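Subject: Re: [ivirari-users] Open day at Umurside - gripper bench, what to bring
Date: August 17, 2022
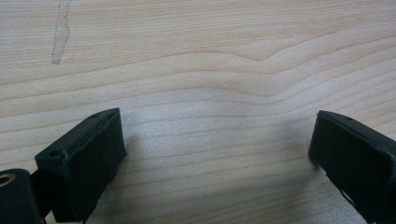
The Nostness list asked whether the open day would cover hand-held grippers as well as mounted arms, and whether visitors could use them or only watch. The earlier message is quoted in full at the bottom.

Yes to both. The hand-held gripper gets its own bench this time. In March it shared one with the Vilela arm, and people waiting for the arm stood in front of people trying to use the gripper. The benches will be at opposite ends of the workshop and you can go to either one first.

How the gripper bench will run:

You get the tool, a short talk on how to hold it, and a practice go at opening and closing it over the bare table. After that you do two tasks. The first is picking up a block and setting it down on a marked spot. The second is moving a cup from one mat to another without tipping it. Each person gets 3 tries at each task. If you make a mess of a try, leave it and go on to the next one. We keep the bad ones as well.

Most people close too early. They look at the object and squeeze when the fingers are still on their way down, and the pads catch the top edge and push it over. Come down close to the table with the fingers wide, stop, then close. Slow is fine. In March the steadiest results came from people who took twice as long as the rest.

The pads are black on both fingers and the tables are pale wood, so it is easy to see where you are. The bench has a few marks on it and I don't plan to sand them out before the day. We did try a white cloth over the top last time, but it bunched up under the pads and we had it off again before lunch.

For the arm, the Vilela people will run the same two tasks under program, 2 runs an hour, with the safety fence up. Please keep kids on the yellow line side. They will have the controller screen turned around so visitors can follow the steps, and they are happy to stop between runs for questions. They will not be letting visitors drive it.

Places: the gripper bench takes 22 people over the day. I know that is fewer than last time. The sessions are longer and I would sooner have everyone get their full set of tries. If you want a spot, reply to me off list with morning or afternoon. The arm demonstration has no booking, just turn up.

Getting there: the Umurside workshop is behind the main building, through the roller door. Parking out the front is fine. The side gate will be locked, so if your directions from March say to come through it, ignore them. Closed shoes please, and tie long hair back. There is an urn and biscuits, but bring your own lunch as the canteen is shut.

The recordings from the gripper bench go onto the Ivirari shared drive once they have been checked. Anyone who takes part can ask for theirs to be left out, on the day or afterwards. There is a form on the table by the door - one page, fill it in before you start.

On the question of whether the gripper fits small hands: the handle adjusts, but the trigger is a stretch on the shortest setting. Kids of high school age managed well enough in March. Younger ones can use both hands if an adult steadies the table end.

I still need a hand with packing up at the end. It is mostly carrying benches back to the store. Let me know when you book if you can stay on.

Bench coordinator, Umurside workshop

> Hi all,
>
> Nostness group would like to come over for the open day. There are
> a few of us who have only worked with mounted arms and want to try
> the hand-held gripper. Is it going to be out this time, and can
> visitors have a go or is it watch only?
>
> Also, two of ours are bringing their kids. Would the handle be too
> big for them? And is it still the side gate?
>
> Last visit we saw the arm run twice and didn't get near the other
> table, so we'd be glad of a fixed time if you're doing bookings.
>
> Thanks,
> Nostness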